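Fórum Kondville > Automação > Garras e efetuadores

Tópico: Garra solta o pacote no meio do movimento (erro 146)

parafuso_torto
pessoal preciso de ajuda rapida. garra portátil Cluvis, firmware novo. pega pacote de salgadinho mole, levanta, e lá pela metade do caminho abre sozinha. erro 146 no log. com caixa rígida nunca deu. já reiniciei, já recalibrei, nada

mola_fraca
146 é perda de força na leitura. cabo do sensor. troca o cabo

parafuso_torto
troquei ontem. mesma coisa

zeca574
Discordo do cabo. Embalagem mole cede, a leitura cai e o controle entende que perdeu a peça. Sobe o limite de força.

mola_fraca
subir força sem saber a causa é pedir pra esmagar dedo de alguem. aqui um colega levou um aperto feio assim, 3 pontos na mão

zeca574
Ninguém falou em testar com a mão perto.

mola_fraca
todo mundo põe a mão perto. sempre. vai ajeitar a peça e esquece que ta ligado

rolamento_seco
tive isso na Mulligan. era o tempo de filtro, vinha em 100 ms depois da atualização. voltei o firmware e sumiu. mas ó, botão de emergencia funcionando antes de mexer em qualquer coisa

parafuso_torto
o botão tá meio ruim tb, as vezes precisa apertar duas vezes

mola_fraca
então PARA. sério. esquece o 146, conserta o botão primeiro

zeca574
Nessa concordo. Botão falhando, desliga da tomada e não usa.

parafuso_torto
ok desliguei. pedi botão novo na Clandside, chega em setembro se der sorte. alguem tem o firmware antigo? no site só tem o atual

rolamento_seco
tenho, te mando por mensagem. anota os parametros antes, ele apaga tudo

parafuso_torto
valeu. vou anotar e deixar aqui como estava o local, quando o botão chegar eu volto com o log
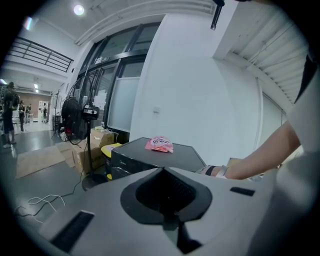
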